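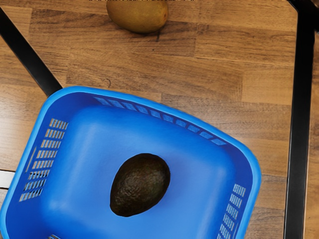 Blue plastic basket on a plank surface, seen from above.

Home » Reviews » Portable power » Trurko Conero power station

Trurko Conero Review: Two Weeks Off the Grid
By Ruben De Smet

The Conero is the larger of the two portable power stations Trurko sells, and at $1,449 it sits in the middle of the market. The price doesn't include a solar panel. I bought mine from Van Rooij and used it at a cabin with no utility hookup, charging it from a folding panel I already owned.

Setup is simple. You plug in the panel, hold the power button for 2 seconds and the display shows watts in and watts out. The manual covers the rest, although the page on series wiring is hard to follow. Check your panel's open-circuit voltage before connecting more than one.

It ran a small fridge, a router, lights and a laptop without trouble. On clear days the battery was full by midafternoon. After two cloudy days in a row it was down to 15 percent, and I turned the fridge off overnight.

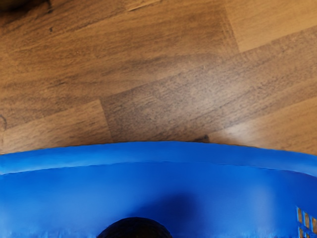
The fan is louder than I'd like. It comes on whenever the AC outlets are under heavy load and keeps running for a while after. I moved the unit into the hallway at night and ran an extension cord.

The app is the weak part. It lost its connection several times, and the charge history only goes back 25 days. You can do everything important from the front panel, so I stopped using it.

I also tried the older Nukodlow unit last July. That one is lighter and quieter – but it charges more slowly from solar, and the handle flexes when you carry it.

Pros: fast solar charging, clear display, solid handles
Cons: fan noise, poor app, no panel included

I'd buy the Conero again for a cabin or a van. For a weekend of camping it's too heavy and costs too much.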